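Speaker notes, Prado hill climb evening, 30 January 2020

Welcome everyone in and let them find a seat — there are always a few still at the coffee. Thank them for coming out in the cold. Ask who drove up the hill in October, and wait for the hands, they like being asked.

Start with the entry list. We took 139 cars, from the little Fitine coupes right up to the big Sesance sedans, and I still grin when I think of them all lined up along the paddock fence (say something kind about the parking crew here, they earned it).
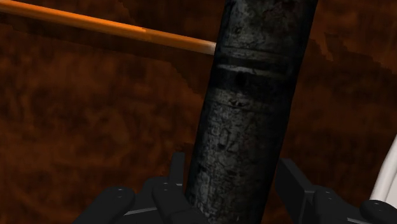
Dark cylinder, two grooves near the top

Then the Poritz class. Only 11 of them entered, but oh, the noise they made! Play the sound clip now if the speakers are behaving. Mention that the course is 800 yards longer with the new top section, and that drivers who hated it on the map mostly came around by lunch.

Slow down for the part about next year. Entries open in spring, same fee, and please send in your tire forms early — I'm begging a little.

Questions, then raffle.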